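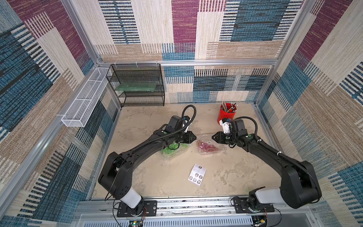 Effect of Storage Temperature on Weight Loss in Dessert Apples

Yoshinori Sakai
Submitted June 6, 2022

1. Introduction

Apples lose weight after picking, mainly as water vapour passing through the skin. Growers are paid by weight, so the loss matters to them as well as to the buyer. This report compares the loss in fruit held at two storage temperatures. The fruit came from the Prevden orchard and was picked in the previous autumn. It was kept in the orchard's cold store until the trial began in January.

2. Materials

A batch of 400 apples was divided at random between a refrigerated cabinet and an unheated store room. Fruit with broken skin or a missing stalk was rejected before the division and replaced from the same bins. Any label on the fruit was peeled off before the first weighing. Trays were lined with plain paper.

Weighing was done on a level bench with the balance zeroed before each tray.

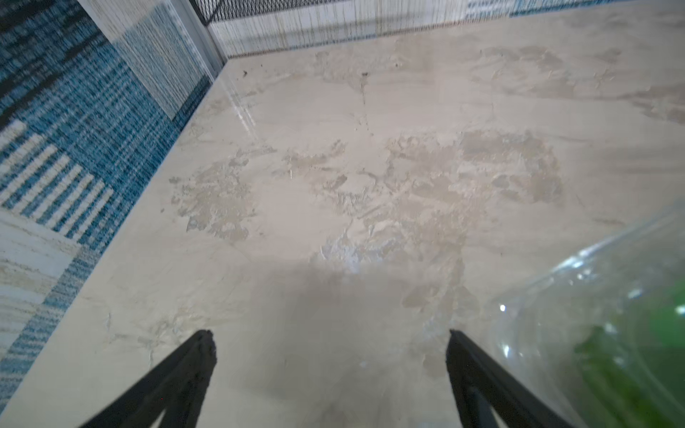 Figure 1. Pale work surface with beige mottling.

3. Method

Each tray was weighed as a whole at the start of the trial and once a week afterwards. Individual fruit were not weighed, as handling bruises the skin and raises the rate of loss. Temperature and relative humidity were read from a Pameo logger placed at tray height. The cabinet was set to 2 degrees Celsius. The store room followed the weather and was not controlled.

Loss was expressed as a percentage of starting weight. Rotten fruit were removed and their weight subtracted from the tray's starting weight, using the mean fruit weight for that tray.

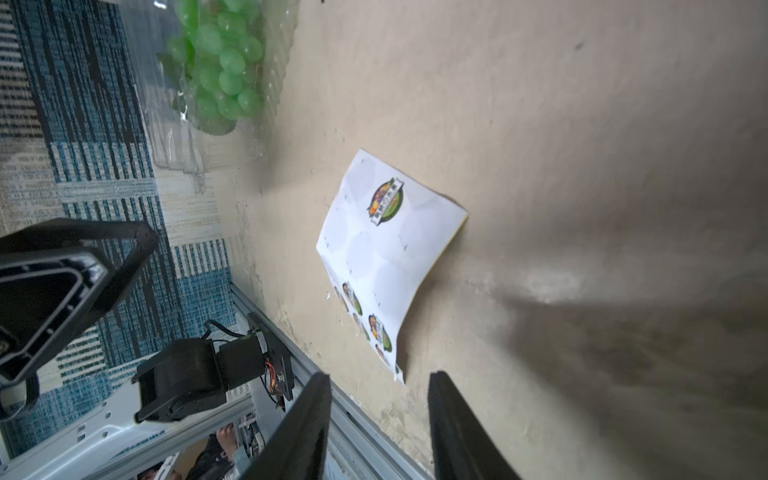 This correction assumes that a rotten fruit was of average size when the trial began. Larger apples tend to rot sooner, so the assumption probably leads to a slight overestimate of loss in the store room trays.

4. Discussion

Loss was greater in the store room in every week of the trial. The difference was widest in dry weather, which agrees with the expected effect of humidity. Temperature and humidity varied together in the store room and cannot be separated with the present data. A repeat with a humidified cabinet would be needed.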